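Jidar Bath Sheet, Magenta
£19 each, 5 colours

I've been selling towels out of my little shop in Bevunham for years now and this is the one I take home myself (my sister has pinched two already!). It's a proper bath sheet, big enough to wrap round you and tuck in, and it dries quickly on a radiator. The cotton is woven by Doltier and it does fluff up a bit in the first wash, so do that one on its own, please, pinks especially.

Mine gets used for everything, hair dye days included, and I'm forever leaving it on the bed.
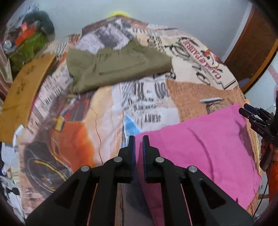

Washing and postage

Wash at 40, skip the softener, tumble on low if you must. I post on weekday mornings and there's a flat charge however many you order. If you'd like the Pacheco hand towels to match, drop me a line first as I've only a few left in the darker shades.

Jawad Niazi
Page updated 2021-04-20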